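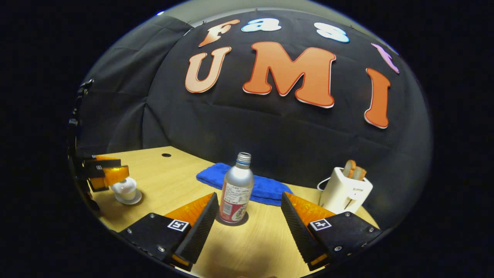
Bottle between the finger pads, toaster on the right.

Forums > Equipment & Procurement > Grippers and Data Capture

Posted in July by edvin_lundgren

Planning next year's capital request and after a sanity check on consumables. We're at two hand-held grippers on one table and want to go to four. The finger pads are my main concern. Ostimham quotes $57 a pair for the soft orange ones, minimum order of 60 pairs. Skaltari wants $687 for a complete finger assembly, pads and plates included. Finance wants a single line item and I'd like it to survive review.

---
o_ugwu wrote:

Don't buy assemblies as spares. The plates and screws outlast the pads by a wide margin. Budget pads as a consumable and hold one complete assembly per pair of grippers.

---
halima.b wrote:

Disagree with Obinna on the ratio. A bent plate moves the marker, and then you're recalibrating on paid time. We hold one assembly per gripper. Downtime costs more than the part.

---
o_ugwu wrote:

If you're bending plates on tabletop tasks, look at operator training before you look at spares.

---
edvin_lundgren wrote:

Our task set is light household stuff. Second view of the same table:

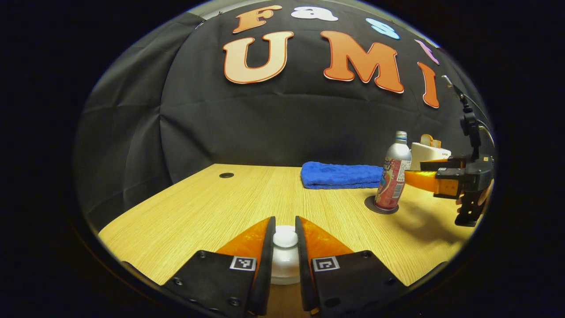

White object at the fingers, towel and bottle behind, second gripper at right.

Hard, smooth items are most of the list. The towel is the only soft one.

---
amarachi_a wrote:

Smooth metal is easy on pads. Ours go first at the ridges, from cardboard edges. With your list I'd query a 60 pair minimum. Ask Ostimham about shelf life, as translucent elastomer can harden in storage. Gellia resells smaller lots at a higher unit price.

Also, price the props. Ours came to $477 and had no budget code, so it sat in approvals until the quarter closed.

---
halima.b wrote:

Seconding props. Buy duplicates of anything with a printed label, the artwork changes between batches.

---
osaze_igwe wrote:

We split it three ways on the Ojo build: capital for grippers, consumables for pads, minor equipment for props and backdrop. A single line item got knocked back.

---
edvin_lundgren wrote:

Splitting it, then. I'll ask Gellia for a price on a small lot and go with one assembly per gripper for year one. Obinna can say I told you so at renewal.

---
o_ugwu wrote:

Noted.

We use cookies to keep you logged in and to measure traffic. Manage preferences | Accept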